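Monday, or The Drawer Again

My job this September is opening and closing a drawer. I have a degree. The drawer does not care.

We're collecting demonstrations for the Plirkia project, and a demonstration means I drive the arm by hand through one complete go at a task while everything gets recorded: joint angles, gripper width, the view from the wrist. Then I put it all back and do it again. The running total when I left on Monday was 2,963, and I'd like it noted that my mother asked if that was good and I didn't know what to tell her.

The trouble with teaching by example is that the pupil copies everything. I have a habit of stopping just short of the drawer, fingers open, while I decide if I'm lined up. I thought of it as being careful. Jamila Dewan plotted my episodes against Kasun Wijesinghe's and showed me a flat spot in every one of mine, like a man patting his pockets at the front door. The policy trained on my data had learned to pat its pockets too. It would get to the drawer and think about it. Sometimes it thought about it until the timeout.
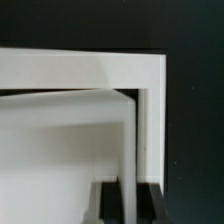
Kasun has the opposite problem. He goes in fast and a little crooked and fixes it on the way, and his episodes look terrible and train beautifully. Jamila says this is because the model gets to see mistakes being recovered from, and mine never make any. I've been called worse things than too tidy, but never by a graph.

So the new rule is 2 bad starts in every 12. I have to come in off-center on purpose, notice, and correct. Try being clumsy on purpose sometime. My first few were so theatrical that Jamila threw them out, and the next lot were so timid she couldn't tell them from the good ones.

White on white doesn't help either. From the wrist, the edge you want and the edge you don't are the same color with a thin dark line between them, and by four in the afternoon I'm steering mostly by the line. I asked if we could put tape on it. We can't - the model would just learn to love tape.

Tomorrow we change the lamp and start a fresh batch. Same drawer.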